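¿Alguien ha podido reproducir lo de Kimen con objetos blandos?

Beatrice Kinyua
El informe dice que con 198 demostraciones grabadas con pinza de mano basta para que la política agarre objetos deformables que no ha visto nunca. Llevo desde agosto intentándolo y no me acerco. ¿Hago algo mal o el resultado está inflado?

Wumarex
A mí me funcionó a la primera. Baja la tasa de aprendizaje y listo.

Chrysikopoulos
Que funcione a la primera no me dice nada si no cuentas cuántos intentos hiciste. El informe tampoco ayuda: 60 ensayos de evaluación, 2 semillas y ningún intervalo de confianza. Y «no visto nunca» puede querer decir otra esponja de la misma bolsa.
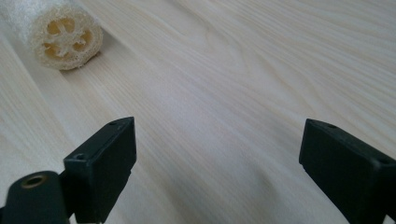
Mi duda principal es qué aprende la política cuando casi todo lo que recibe es fondo. Si tus episodios empiezan con los dedos abiertos, una lufa allá arriba a la izquierda y el resto madera clara con la veta bien marcada, yo no descartaría que se esté guiando por la veta. Prueba a tapar la mesa con una tela lisa y a repetir la evaluación sin reentrenar. Si el acierto se hunde, ya tienes parte de la respuesta. Y reparte las posiciones iniciales, que eso en el informe no viene por ningún lado.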